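Filed under: Family, Paperwork, Life Admin

I have been putting off writing about my aunt's power of attorney for weeks, mostly because I was tired of thinking about it, but a few of you asked after my last post and I did promise. So put the kettle on, this one wanders a bit.

My aunt lives out past Jindside, 103 kilometres from me by the good road, and she is as sharp as ever. It was her idea. She'd watched a neighbour's kids try to pay their mum's rates bill from a hospital corridor and she rang me that night and said, right, we're getting mine sorted while I can still boss you about. I said yes straight away and then realised I had no clue what I was agreeing to!
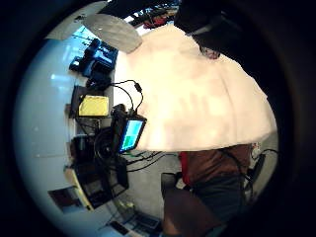
Jindside, January 2026

We went to see Nyokabi Muli, who has a little office above the chemist, and I can't tell you how kind she was. She sent me out to the waiting room for the first part so she could talk to my aunt on her own (I was a tiny bit offended, then I thought about it and was very glad). When I came back in, she went through what I'd be able to do with the money side and what I wouldn't, and she was firm that I keep my own accounts well away from my aunt's. I have bought a folder. It's green.

The bill was $900 for the lot, including the new will, and I'd have paid about $200 of that again just for the half hour where she explained what happens if my aunt and I disagree. We argued about that in the car, of course, all the way to the bakery.

There were 2 things I wish I'd done beforehand. One was finding the old will, which was in a biscuit tin under the Christmas tablecloths and took us most of an afternoon. The other was ringing my cousin, who heard about it from his mum in December and was a bit hurt - fair enough too. He's now named as the back-up, and he and I have had a couple of good long phone calls, the first in years.

The certified copies go to the bank next week. My aunt wants to come along and watch me hand them over, and then she wants lunch.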